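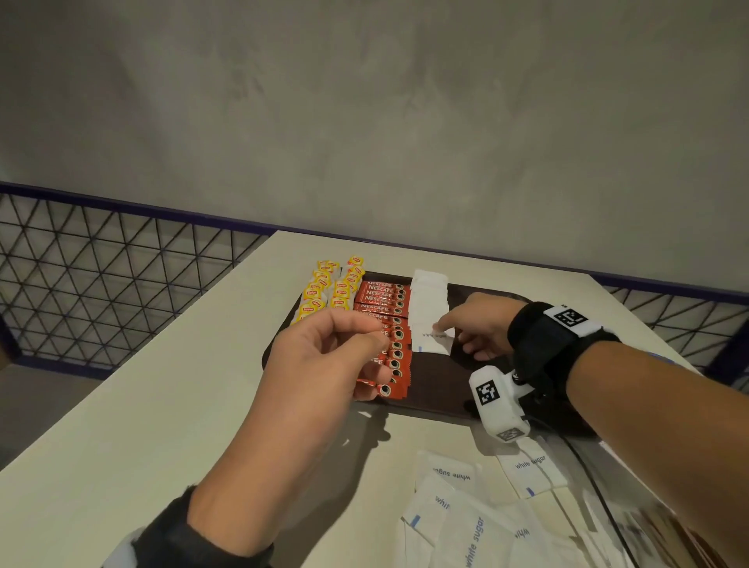 Coffee sticks and sugar packets, with the markers on the right wrist.

March, after lunch, project room at Nudton

We have worked on the tea tray task since ten o'clock. For Brostusance every group must choose one small job from daily life, and our group, Brasix, has the refreshment table. I was a little disappointed at first, as the others got a toolbox, but now I like it. The packets are thin and they slide away from the fingers, so it will be a good test for the robot in the spring competition.

Myung-ja Noh told us to move more slowly and to keep the markers in view of the head camera. I find this difficult. When I think about my wrist, I forget my fingers.

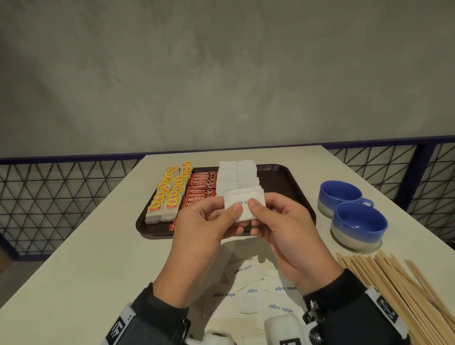 Both hands on one sugar packet.

We had a long discussion about the sugar. Cho wants to record only lifting and placing. I would like to keep the two-handed parts also, although they make the labels harder to write. We agreed to ask Myung-ja before we delete anything. One recording should last around 60 seconds, and mine are always too long. 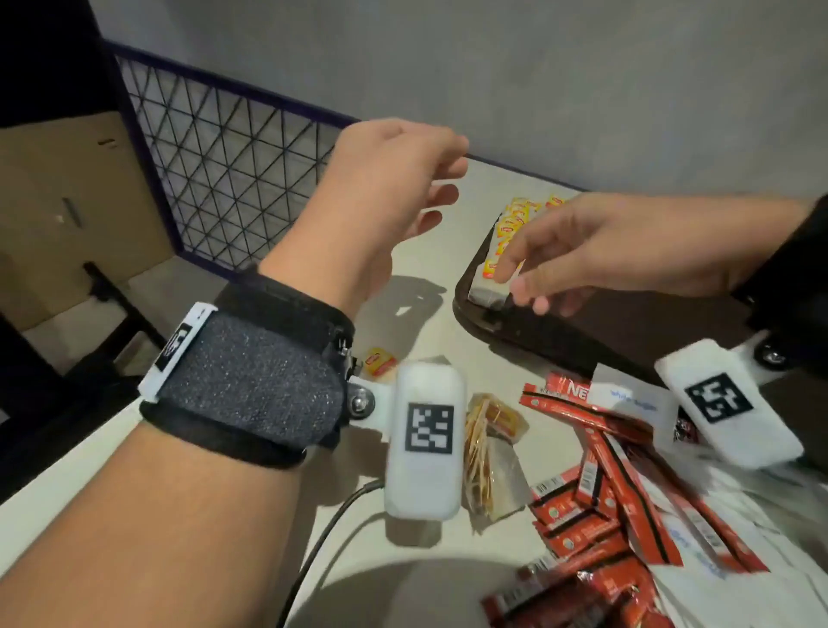
Evening

Recording 259 was the last one today. I copied the files in two parts, and the second part stopped, so I had to begin it again. My shoulders hurt from holding my arms over the table.

Tomorrow I must write the labels for tea bags and coffee sticks, and return the room key before nine. I also promised Cho to correct my spelling of "sachet" in all the file names.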